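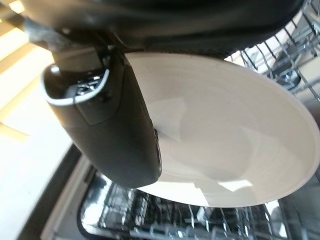

Swanson Women's Soccer - Season Ticket and Match Day FAQ

Last updated: 24/08/2020

When does the season start?
The first home match is against Tillum. Kickoff times are posted on the schedule page once the league confirms them, and they can change up to a week before the match.

How much is a season ticket?
An adult season ticket is $175 and covers every regular season home match. Playoff matches are sold separately. Season ticket holders get first choice of seats for those.

Can I share my season ticket?
Yes. You can transfer single matches to another person through your account. Transfers close 2 hours before kickoff.

How many seats are there at Zedell Field?
The stadium has 1060 seats. There is also a standing area behind the north goal, which is general admission.

Do children need a ticket?
Children under four get in free if they sit on an adult's lap. Everyone else needs a ticket.

What happens if a match is postponed?
Your ticket is good for the new date. If you can't make it, ask for a refund before the rescheduled match is played. Refunds go back to the card you paid with.

Where do visiting fans sit?
Section 4, next to the east gate. Gomulholm and Tillum supporters' groups should contact us ahead of time if they plan to bring drums or large flags.

Can I bring food?
Small snacks and one sealed bottle of water per person are fine. No glass, cans or coolers.

Are players available for autographs?
Usually, after the match - players come to the rail by the home bench. Autographs are not guaranteed.

Who do I contact about group tickets?
Lina Salameh in the ticket office handles groups and school visits. Use the contact form and choose "Groups" as the subject.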